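Gripper comparison: common questions

Why test in simulation at all?
Because 43 bad grasps cost nothing there. I don't trust the scores much beyond that. A simulated pass earns a gripper time on the real bench at Odstead and nothing else.

Which grippers did you compare?
Two: the Drallura and the Lozano. Same arm, same controller, same table layout for both.

What does the test cell look like?
The arm stands on a column at one corner of the table, and the machine and the small black box share a perforated mat with the N2 plate. We start low, with the gripper beside the plate.

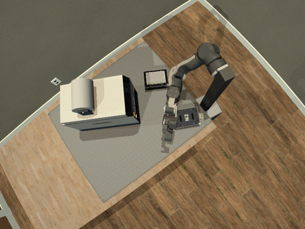
Did the Drallura win?
On paper. It finished 228 of 671 runs without a retry, and the Lozano did worse. Hermenegildo Pacheco thinks the gap is real. I think it's mostly the friction setting – change that and the order may flip.

Does the vendor's cycle time hold up?
Can't say yet. Simulated fingers close as fast as you tell them to.

Will you publish the bench results?
Yes, probably in September, if Plundwood ships the second adapter. Please don't buy anything based on this page before then.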